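March 19, 2024
By Randi Haugland

We use cookies to remember your settings and to count visits. Accept / Manage

A Day at the Mendholm Toy and Collectibles Fair

I almost didn't go this year. The drive to Mendholm takes forever, the parking lot behind the exhibition hall is a mud bath until at least April, and I'd sworn to myself that I was done buying tin trains. But then Mirjam Dijkstra called and said she had a spare seat in her van and a thermos of soup, and well, I'm weak (and it was leek soup!).

We got there right before the doors opened and the line already went past the bicycle racks. Entry is still cheap, they stamp your hand with a little rocking horse, and you get a floor plan printed so small that I gave up on it by the coat check. My method is the same every year anyway — start at the far left wall, work up and down, eat something at the halfway point, then go back for the thing I should have bought the first time.

The far left wall is where the wooden toys live, and I could have spent the whole morning there. There was a man with nothing but pull-along animals, ducks and dachshunds mostly, all repaired by himself. He told me he uses old shoelaces for the strings, the flat cotton kind, and buys them up whenever a cobbler closes. I bought a duck. The duck was not on my list.

Next to him was the Flekier stand. If you collect their dollhouse furniture you'll know they made the same kitchen dresser for decades with tiny changes, and the lady running the table had a row of them from oldest to newest. The early ones have proper little brass knobs, and later on it's just a painted dot. I'd never seen them lined up together and I'm afraid I asked a lot of questions. She didn't mind. She let me open all the drawers, too, and in one of them was a dried pea that she says has been in there as long as she's owned it!
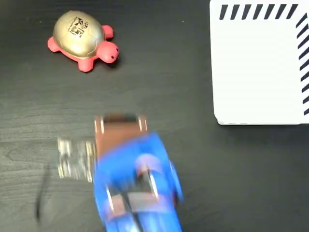
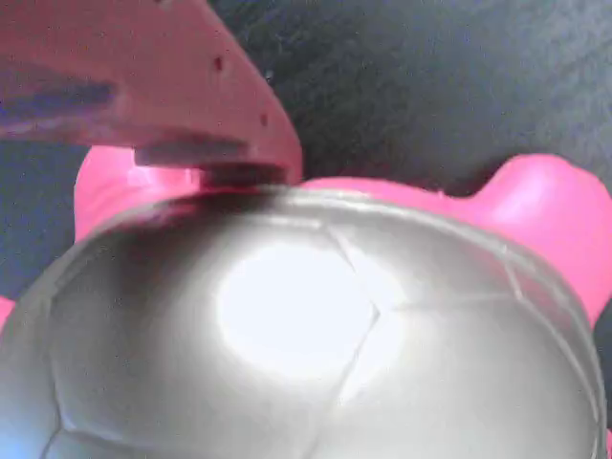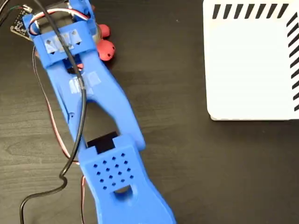

Vol. 29, No. 2

Lunch was in the side hall, and I have to be fair and say it was much better than last time. They had the sausage people back, plus a new stall doing waffles with brown cheese, and enough tables that we didn't have to eat standing up over somebody's stroller. Mirjam had found a box of Öberg building blocks by then and kept lifting the lid to look at them. It was the harbor set, with the crane and the two warehouses, and the paper labels hadn't even been peeled. She paid less than I did for my duck and I'm still a bit sore about it.

After lunch we went to the talk on restoring tin toys, upstairs in the room with the terrible chairs. The speaker had brought a Wirholm fire engine that had spent years in a barn, and he went through the whole job with slides: getting the rust off, straightening the ladder, matching the red. His big point was to leave the paint alone if you possibly can. Clean it with a soft brush, stop the rust, put a bit of wax on and then take your hands away. He passed the engine along the rows and everybody held it like a baby bird. Somebody asked what it was worth and he said he'd turned down 3000 for it at the last fair, which made the lady holding it at that moment pass it on pretty fast.

The auction was in the middle of the afternoon. I only went to watch (truly). The bears went for silly prices, as bears do, and a big rocking horse with real hair got into a bidding war between two gentlemen in the same kind of green jacket. My favorite was lot 997, a shoebox of odd wheels, keys and springs, because the whole room perked up for it. Anyone who fixes old toys needs that box. I put my hand up twice and then lost my nerve.

On the way out I did go back to the left wall, and of course the dachshund I'd been thinking about had been sold. So there's my advice for next year: get the dachshund first. Also bring cash, since half the tables don't take cards and the machine in the lobby ran dry before noon, and wear boots for the parking lot. Mirjam's van needed a push from three very kind strangers, and she held the Öberg box on her lap all the way home — I drove.

The duck is on the kitchen windowsill. One of his wheels squeaks and I think I'll leave it that way.

Contact us | © Randi Haugland | Back to top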